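Trumthorpe Lodging - Room Safety Checklist
Room 14, upper floor
Inspected by: Rhys Pirihi
Date: 02/07/2022

1. Door and lock - OK
2. Window catch - OK. Stiff, opens fully.
3. Smoke alarm - OK. Sounded on test button.
4. Outlets, wall beside bed - OK with comment. Two plates side by side. Protective film still on the right plate, starting to peel. Remove.
5. Wall hangings - OK. Map fixings checked by hand, no movement.
6. Bed frame - Action. One leg bolt loose, tighten within 9 days.
7. Heater clearance - OK. 35 inches measured, 30 required.
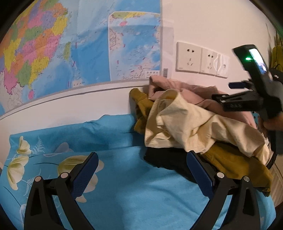 Items 4 and 5: outlet plates to the right of the China wall map.

Comments: Item 4 was also noted in April - film not removed. Refer to Darlene Bergeron.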